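Menaner two-finger gripper, long-term review

Filed under: Grippers and end effectors

Bought: one pair, with mounts. Used on: two small white arms, one bench, one plastic bin. Time on the bench: since August.

I had been running the stock Petosby grippers on both arms and was tired of them. They close well on blocks and cups and badly on hand tools, which is most of what I need them for. The Menaner pair cost me 420 for the set, mounts included, and shipping was quick.

Fitting took an evening. The mount holes line up with the wrist, but the screws in the bag were too short for one of the arms and I used my own. The cable has to be given plenty of slack at the wrist. My first try was too tight and the connector pulled out when the joint turned all the way. After that I left a big loop and have had no trouble.

My test is dull on purpose. A clear bin goes on the table, tools go in the bin, and the arms take them out. I drive both arms by hand through a Levchenko controller, so any delay or stickiness in the grip shows up right away.

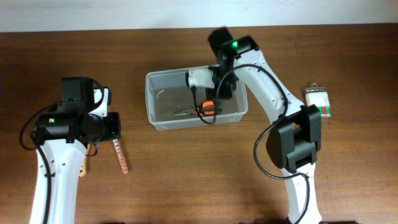

Saadet Yüksel wrote to me after the first version of this review to say that pliers are too easy, and that a gripper should be judged on flat things like rulers and washers. She has a point. Pliers have thick handles and there is always something to get hold of. On a steel ruler lying flat, the Menaner fingers slid off the edge on most tries, and I ended up pushing the ruler against the wall of the bin to tip it up.

On handles it is very good. I logged 903 picks of tools with handles, and 837 of them came out of the bin and reached the table without a drop. Most of the misses were my own driving, coming in at a bad angle and hitting the rim.

Grip force is set in the software, and the default is too high. It dented a foam block and bent a plastic clip before I turned it down. The manual covers this on the last page, in one line. I would have put it first.

Reach into the bin is the other thing to know about. The fingers are long enough, but the body above them is wide, and close to a wall it touches before the fingertips get to the bottom. A shallow bin solves this. So does tilting the wrist, if your arm has the room.

I also tried a mixed bin, with soft items and small parts in with the tools. This is slower work. Small pieces hide under the gripper as it comes down and the wrist camera is not much help at that distance.
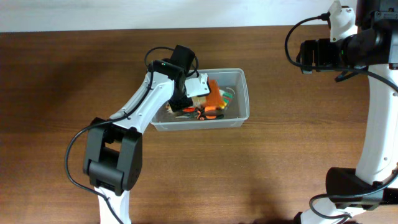 On mixed bins, Birsen Çınar left a comment that her set began to lose grip after 300 cycles and that Gernport sells softer pads which fit with a little trimming. Mine went well past that before I noticed any wear, but I have ordered the pads and will add a note when they have been on for a while.

Noise is low. The motors get warm after an hour, never hot.

Good: strong on handles, simple mount, quiet.
Bad: short screws, wide body, poor on flat parts, default force too high.

I would buy them again for tools. For flat parts I am still looking.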